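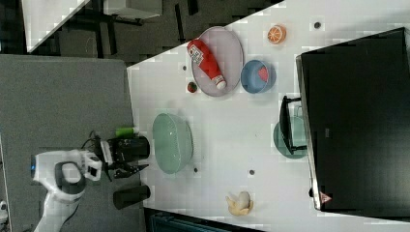
August was the month I finally got serious about demonstrations. Before that I had been recording whenever I had a free hour, with whatever was already on the table, and the folder showed it. Some tasks had plenty of examples and others had hardly any. The names were a mess too. I threw most of it out and started over.

The new set is called Bollum, after the street I grew up on. The goal was 1000 good episodes of one arm moving toy food and dishes on one white table. Each episode starts with a short instruction in plain words and ends when the thing has been done. Put the strawberry in the bowl. Move the banana onto the plate. I drive the arm, the computer records the cameras and the joint positions, and later a model tries to learn from it.

I recorded 1402 episodes to get there. After review I kept 1069. I had hoped to throw away fewer than that, but the review is where I learned the most, so I'm going to write down what went wrong.

The biggest group of rejects was my own hesitation. I would reach for something, stop above it, think about whether I liked the angle, then go in. When you play it back it looks harmless. A policy trained on it will also stop above things, and sometimes it never starts again. I trained a small one early on as a check and it hovered over the banana until I shut it down. After that I made a rule to plan the grasp before I pressed record. 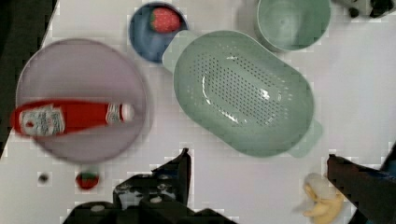

The wrist view is the one I trust most when I'm deciding whether a grasp was good. The overhead view is better for knowing which object I was going for in the first place. With the arm over the table, a lot can disappear underneath it, and if you only watch from the top you can end up approving an episode where the fingers closed on nothing. I now play both views next to each other for every episode. It doubles the boring part of the job.

Objects that look alike were another problem. With two strawberries out, one on the table and one in a bowl, "pick up the strawberry" could mean either. I had dozens of episodes where I had picked one without thinking about it, and the instruction didn't say which. For the second half I wrote the instruction with the place in it, such as "the strawberry next to the plate." I went back and fixed the old ones by hand. That took two evenings.

Colors gave me a smaller version of the same trouble. A lot of my kitchen stuff is the same pale green. If I wrote "the green one," it was no help to anybody. Now I use the name of the object and only add a color if I need it. I keep the list of names in a text file and copy from it, so that a colander doesn't turn into a strainer halfway through the set.

I did the sessions in blocks of 30. At the end of a block I stood up, moved things, and had some water. Early on I tried going longer and the last part of each session was noticeably worse. The motions got quick and careless, and I bumped things on the way back to the start.
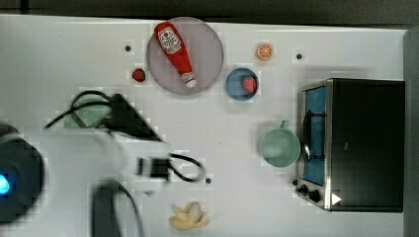 Moving things between blocks needs more thought than I gave it at first. Left to myself, I put objects back in nearly the same spots. I like the plate near the far side of the table and I like the small stuff near the plate. I wrote a little script, Prikis, that prints a rough layout for the next block, and I follow it even when it looks wrong to me. Sometimes it leaves the heavier dishes alone and only changes the food. I wanted some of those too, because a real counter doesn't get rearranged every time you pick something up.

The ketchup bottle turned out to be the hardest thing in the set. Lying down, it wants to roll when the fingers touch it off center. Grabbing it close to the cap works, but then the heavy end swings. I settled on coming in across the middle, slowly. My success rate was still bad enough that I considered dropping it. I kept it in, and I kept a few of the episodes where I missed once and recovered, as long as the recovery was clean.
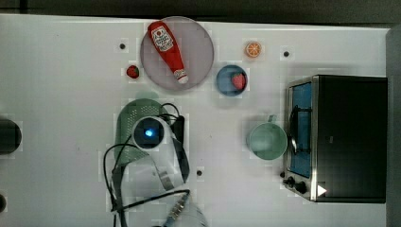

For labeling I use Gevau, which is just a page that shows the clips and gives me three buttons: keep, reject, look again. "Look again" was a mistake. I used it whenever I was tired, and by the end there was a big pile of clips waiting there. I'm taking that button out before the next round.

The next set will be Kazmi and it will be about doors and handles, starting with the toaster oven. I haven't touched the oven in this one at all. I expect to be slower, and I still need to work out how to get the door back to the same position between takes without doing it by hand every time. Training on Bollum is running now.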